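Robot Club Takes On the Fruit Table

Feb 17, 2025

Print | E-mail this story
92 shares | 8 comments

I've been going to the Marnomen robotics club on and off since the fall, mostly to sit on a stool and get in the way, and last week I finally caught them on a fruit night. If you've never watched a bunch of students argue over how hard a robot should squeeze a piece of produce, I can recommend it!

The project is called Ameo, and it's the club's entry for the spring student challenge in May. The idea is simple enough to explain to my mother (I tried, she got it right away): you put fruit out on a table, some of it in baskets, some of it on a plate, some of it up on a rack, and the robot has to move what it's told to move to where it's told to move it. Two arms, one table, no human hands once the clock starts. Teams get scored on how many pieces end up in the right place and lose points for anything bruised.

The students picked the fruit themselves. Apples and bananas were easy votes. Star fruit got in after a long debate, since those ridges give two flat fingers something odd to press on, and the club figured that if the gripper could manage one of those it could manage most of a grocery store. Strawberries are the ones everybody groans about.
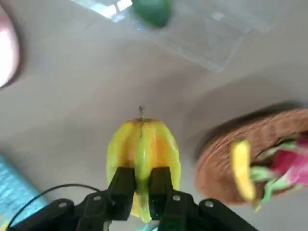
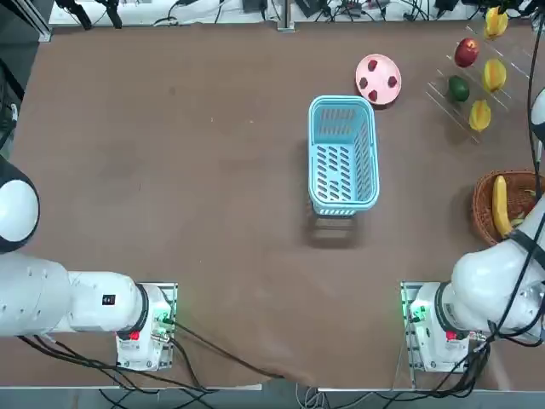
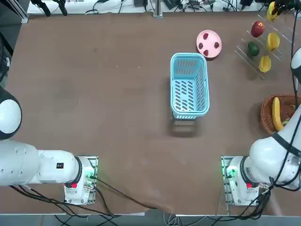 The arms, the pink plate and the light blue basket:

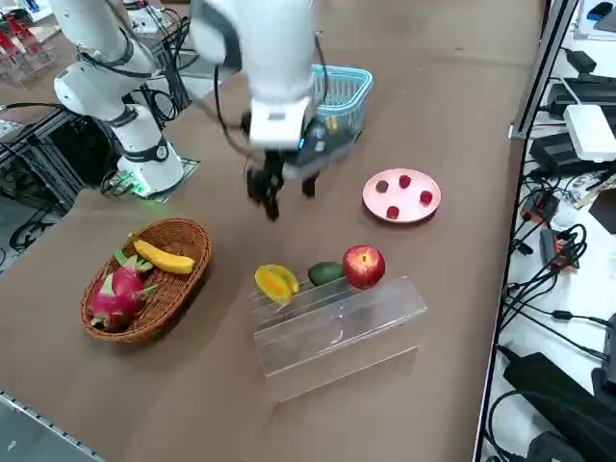
What surprised me is how much of the evening is talking. Before every run somebody reads the task out loud, somebody else says what they think will go wrong, and then there's a kind of hush while the arms get going. I found myself holding my breath, which is silly, but so was everyone else on my side of the room.

The club keeps a log of every practice try, and when I asked they turned the laptop around to show me: 2395 tries so far, going back to the first week of school. They'd like to be well past 2764 by the time the challenge comes, because that's where last year's team stopped and there's some pride involved. I asked what last year's team did with theirs and got a long answer about blocks. Blocks are apparently much more forgiving than fruit – they don't roll, and they don't get softer by the end of the week.

Most of the newer students start out on the logging job and work up to writing the motion code. One of them told me she joined thinking she'd be soldering all year and has ended up spending most of her time on a spreadsheet, and that she likes it more than she expected to. Another spent the whole break explaining wrist angles to me with a pencil and two erasers. I followed maybe half of it, but I left feeling very well informed about wrists.

Money is the usual headache. Handlow, the hardware store on the corner, has been covering the fruit bill and throwing in cable ties, and the club is running a bake sale at the end of the month to pay for the bus. The challenge is over in Sriwong this year, a good long drive, and they want to bring the entire club along and not only the students who run the table. I've already promised two trays of lemon bars, so that's my weekend gone.

If you'd like to watch, practice is open to anybody and there are plenty of stools. Come in by the side door, and please don't eat the fruit without asking. (I asked. I got a banana.)

Print | E-mail this story
Comments (8)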